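Progress note, August, for Girish Yadav. Small pantry grant, Polgate hall.

Quick one before Friday's delivery. Sorry it's rough, wrote most of it standing up.

**Where we are at**

- Rack and basket set-up is in use. Black wire rack for the dry goods, pink basket beside it for the picked order.
- 141 parcels out so far against a target of 1000 for the year. Behind, yes. Slow start, Tumell didn't get us stock until the hall was sorted.
- Bulk bins gone. Everything is on the table now, at a height people can reach.

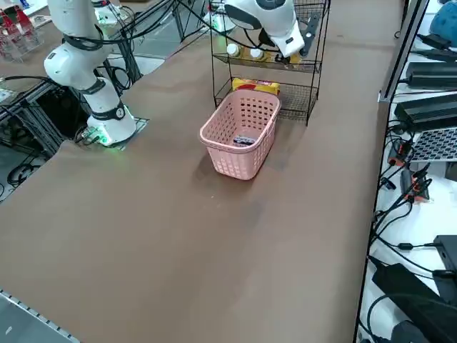 *Rack and pink basket on the brown table, Polgate.*

**Layout**

Lots of fiddling. First go had the rack at the wrong end, so whoever was packing had to lean across. Now the basket sits right next to it. Snacks, bottles and boxes all go in the rack, same spots every time, and whoever restocks follows the sheet taped inside the cupboard door. Sheet needs redoing, the Irus lines have changed and half the names on it are wrong.

Plastic baskets were cheaper than the crates we quoted. Holes in the sides, so they rinse out fast. Moved the $80 left over into labels. Will show that in the figures, let me know if you need a variation form for somthing that small.
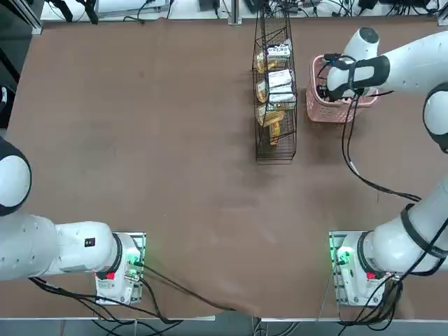
Gerrit Kuipers reckons the one basket is the bottleneck and we should buy three more before touching anything else. He'd rather have a basket per order lined up and waiting than a second rack. I'm inclined to agree, but want a full month of numbers first.

**Problems**

- Small packets. They go to the bottom of the basket and get missed at the check. Trying them last on top, seems better, too early to say.
- Boxes with the print facing every which way. Flat and stacked is the rule now.
- Tripathi invoice still not here. Chased twice.
- Storage over the long weekend, no answer from the hall yet.

**Next**

Second packing session on the roster, same table. New sheet by end of month. Colour coding for the diet orders, gluten free first becuase that's where the mix-ups were.

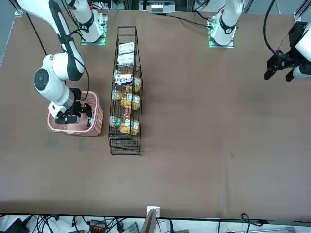 Girish's comment on the last draft was that the tall items should stay out of the basket altogether and go straight in the bag, as they tip over on the smaller packets. Fair point. Will trial it Friday and put the result in the next note.

Spend sheet to follow, just waiting on Tripathi.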